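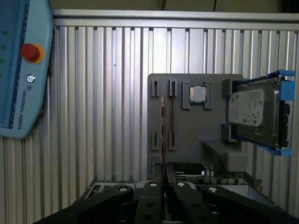 Robot teach pendant with red stop button, and upright fixture board with a CPU.

4. Setting your breakfast and walking reminders

Before you start, charge the Larkico band fully and install the Huralmont app on your phone. Both must be near each other during the set-up.

1. Open the app and tap Daily Habits.
2. Choose Breakfast and enter the time when you normally eat. If your work days and free days are different, make two entries.
3. Enter your morning energy goal. The factory setting is 728 kcal, and the highest value accepted is 1,050 kcal.

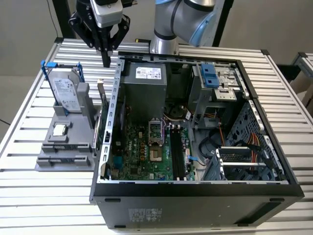
4. Choose Walking and set how long you may sit before the band vibrates. The shortest interval is 10 minutes.
5. Tap Save and wait for two short vibrations.

Note: If you feel only one vibration, the band did not receive the settings. Repeat step 5.
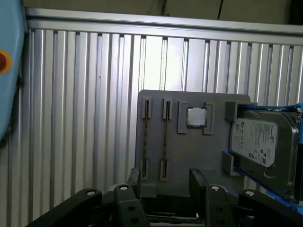 Reminder colour can be changed under Display. The factory colour is grey, and many users miss it when they are busy. A red button with a yellow ring around it catches the eye much faster than a grey board in front of a silver wall, and the same is true for a small screen on your wrist. We recommend Red with Yellow Border for the walking reminder.

Caution: Do not wear the band in the sauna. Rinse it with clean water after swimming in a pool.

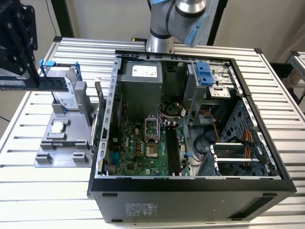

Memory module held near an open desktop tower, with hard drive in the fixture.

Text: Edeltraud Nolte. Revised September 4, 2018.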